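Feneo peel-and-stick tile sheets, pale gray — 2 months in

Short version: good stuff, bad instructions, buy an extra box. Long version follows, typed fast on a lunch break.

I put these up behind the kitchen sink and along the short wall by the stove. Rental, so no grout, no mortar, no drilling. Old surface was painted drywall, a bit greasy near the stove. Washed it with dish soap, let it dry overnight, went at it in the morning. The light gray reads well in a small space, offset rows, nothing shouty.

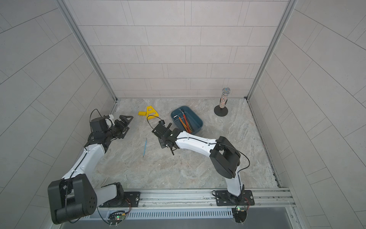
Posted 30/04/2024 | Kitchen & Bath reviews | by the Huton Home Desk

Cutting first. Sheets cut fine with a utility knife and a metal ruler. Score twice, snap, done. Outlets are the pain. Make a paper template, trust me. I ruined 2 sheets before I did and one of those was the last full one in the box. Montoya, the store I ordered from, had more but from a different batch, and the gray was a hair warmer. You only see it in afternoon light. I see it.

Adhesive. Strong, maybe too strong. You get one go at moving a sheet, after that it takes paint with it. Start from the counter up and check level every row. My counter isn't level, so the bottom row got trimmed on a slant. Annoying but it dosn't show once the caulk is on.

Steam and heat: the wall by the stove is fine so far. One corner lifted near the kettle. Pressed it back with a hair dryer and the heel of my hand, has stayed put.
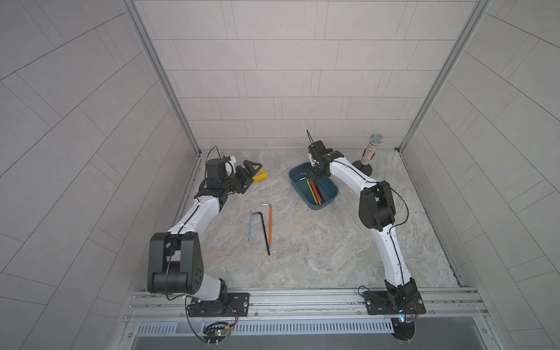 Ponine makes a thinner sheet that peels off cleaner, and for a rental that would matter more to me than the stronger glue, one reader wrote in after our first look at these. Fair point. I tried a Ponine sample on the back of a closet door. Came away without a mark. Also came away on its own at one edge, overnight. So pick your problem.

Cleaning is easy. Damp cloth, tomato sauce gone. The printed grout lines are very slightly sunk and hold flour, use an old toothbrush. No yellowing yet but it's early.

What I didn't like: the leaflet. Tiny drawings, no mention of inside corners at all. Run the sheet right into the corner and butt the next one up, don't try to fold it. Folded ones creep back out. 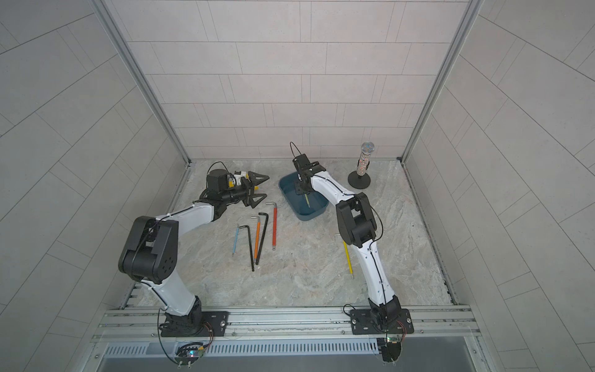 Huton Home Desk
Staff reviewer, kitchens and small spaces

Would I buy again? Yes for behind a sink. For a whole room no, the cost climbs quick and your knees will hate you. Get the spare box at the start so the batch matches.

Comments

tealkettle: did you prime first? mine slid on satin paint

Huton Home Desk: No primer, just soap and a dry night. Ours was flat paint tho.

marlowe_77: Folded the corner. It crept. Wish I'd read this in April

gritty: the toothbrush thing works, thanks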